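Plukier cell

The Plukier cell is a two-armed robot workstation at Gruswood, used for handling white earbud charging cases and earbuds. Cases are kept in a yellow bin at the back of the table, and the earbuds sit on a red and blue stand.
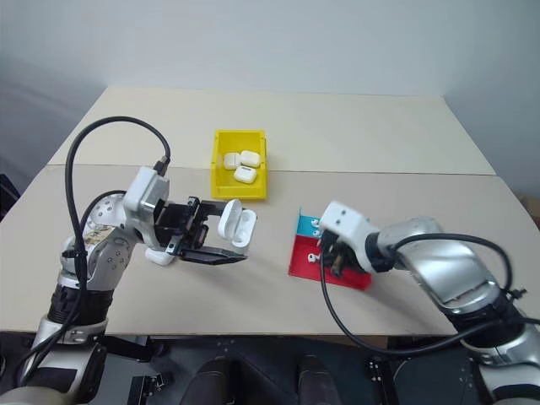 Setup

Both arms work over a beige tabletop made of two panels. Halima Simiyu laid out the cell in November. The bin and stand positions are taught by hand with the arms at low speed, and must be taught again if either panel is moved.

Maintenance

The grippers are black, with parallel fingers on the left arm. Finger pads are wiped at the start of each shift and replaced after 1,739 cycles. The cables run outside the arms and hang in long loops – enough slack for the wrists to turn. Wekesa Odera checks them for rubbing at the joints.

Repairs

A left wrist cable failed after 926 hours of use and was replaced by Mercy Wanyama. The replacement was routed with a wider loop.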